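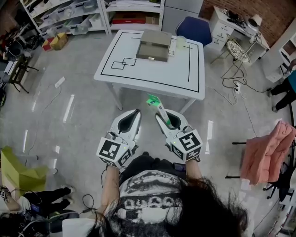

What happens to a packing room when the machines come for it?

Mostly the chairs get moved.

Reading time: 2 minutes

At Skuleo we had packed sample boxes by hand since 1982, and in October the company bought a system from Stesari that was going to do it for us. First, though, it had to learn, and it had to learn from us. Management called this knowledge transfer. We called it teaching the cat to open the fridge.

So I spent my days holding a gripper in each hand and picking things up the way a machine would, if the machine had a mortgage. Lift the slim box. Set it inside the tape. Lift it again. They wanted 4000 good ones. A good one meant no hesitating, no dropping, and no scratching your nose, which is harder than it sounds when your hands end in grippers.

I got very good. I also got strange. At home I began approaching the salt from above. My sister asked me to pass the bread and I waited for the light to go green.

The old supervisor had told me I was too slow for 8 years running. Now a young man from the Salholm office watched me put a box down and whispered, "Beautiful. Could you do that again, but a little worse? It needs to see recovery." I have never been so respected at work. I fumbled for him all afternoon.

The system started in February. It was quick and never late, and it packed every box with a small pause before letting go, a sort of tilt to the left. The engineers couldn't find it in the code. They asked me to come and look.

I knew it right away. It was my bad wrist.

They offered me two more months to train it out. I said it might take three.

© 2025 Nikolaidis Stories. All rights reserved. Back to top

Recent stories
The Elevator Gives Notice
Minutes of the Vending Machine
A Forklift in Salholm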